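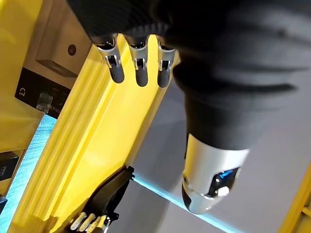

Prora社 公開デモ見学報告(ハンド・把持系)
産業用ロボット・自動化板 > 展示会・見学会

投稿者:kudou_jiku
8月のProra社オープンデーに行ってきたので、ハンド関係だけまとめておく。会場は本社棟の隣の試験棟、午後の回。デモは二系統あり、写真は多指ハンドの方。もう一方はFlokgateという仕分けラインで、そちらは別スレに書く。

多指ハンドの概要(説明員の口頭と配布資料による)
・掌から手の甲にかけて濃灰色のカバー付き。交換部品扱い
・指先パッドは単体で交換可能
・課題は部品のピックと受け渡し、1サイクル80秒の設定
・制御ソフトはPendellという自社製。教示は遠隔操作で行い、そのデータから動作を生成する

当日の連続運転は871サイクル目から見た。カウンタは午前の回からの通算とのこと。自分が見ていた間の取りこぼしは6回。うち半分は再試行で復帰、残りは説明員が手で戻していた。

投稿者:nejiana
報告乙。80秒は遅くないか。同じ部品なら平行グリッパと吸着の組み合わせで一桁秒に入る。多指にする理由の説明はあったのか。

投稿者:kudou_jiku
>nejiana
品種切替時に爪交換が不要になる、という説明だった。切替の頻度と段取り時間の数字は質問したが出てこなかった。遅いのは同意。接近の最後で明らかに速度を落としている。

投稿者:haisen_kakari
写真の指の関節、ハウジングに四角い開口があって中のリンクとピンが見えている。粉塵や切粉のある現場だとここから入る。カバーは掌側だけで、指の関節は露出ということでいいのか。

投稿者:kudou_jiku
>haisen_kakari
三本の指についてはその理解で合っている。親指は付け根までカバーが来ていて、先は白と銀の部品。保護等級は資料に記載なし。聞いたら「用途に応じて相談」だった。

投稿者:nejiana
それは未取得という意味だろう。

投稿者:mado_giwa
親指の側面の青い発光は何の表示?サーボオンなのか通信なのかで、保全側の見方がだいぶ変わる。

投稿者:kudou_jiku
>mado_giwa
聞き漏らした。配布資料にも表示色の一覧はない。問い合わせ窓口に投げてみる。

投稿者:toku_36
前の回に参加した者です。自分の回では取りこぼしはもっと少なかった印象です。ただ、ワークの供給姿勢を説明員が揃えていたので、条件が同じかは分かりません。

投稿者:haisen_kakari
姿勢を揃えたら多指の利点を見せるデモにならない。ばら置きで回した数字が要る。

投稿者:toku_36
>haisen_kakari
そこは見方によると思います。あの回は受け渡しの安定性が主題だと最初に説明がありました。左右の手の同期を見る分には、供給条件を固定する方が妥当です。

投稿者:nejiana
だとしても取りこぼしの内訳(把持失敗か、受け渡し失敗か)は出すべき。kudou氏の6回はどっち。

投稿者:kudou_jiku
>nejiana
把持が多かった。受け渡しでの落下は一度だけ確認した。ただし立ち位置の関係で見えない区間があり、厳密な分類ではない。

投稿者:mado_giwa
黄色い溝付きの部材、指先との隙間がほとんどないように見える。干渉監視はどうなっている?

投稿者:kudou_jiku
>mado_giwa
Pendell側で干渉モデルを持っていて、閾値を割ると減速、さらに詰まると停止という説明。閾値は非公開。黄色い部材が何かまでは確認していない。架台かアームの一部だと思うが、断定はしない。

投稿者:haisen_kakari
モデルベースだけなら、治具を動かした後に更新を忘れると当たる。接触検知の併用は?

投稿者:kudou_jiku
>haisen_kakari
電流値で見ているとのこと。指先の触覚センサはオプション。当日の機体に付いていたかどうかは未確認。

投稿者:nejiana
未確認が多いな。次に行く人は、保護等級、取りこぼしの内訳、品種切替時間の三点を文書で要求してほしい。

投稿者:toku_36
Bragançaの拠点でも同じ構成のデモをやるそうです。そちらはばら置き条件を含むと案内にありました。資料が公開されたらここに貼ります。

投稿者:kudou_jiku
>toku_36
助かる。こちらは青表示の件で回答が来たら追記する。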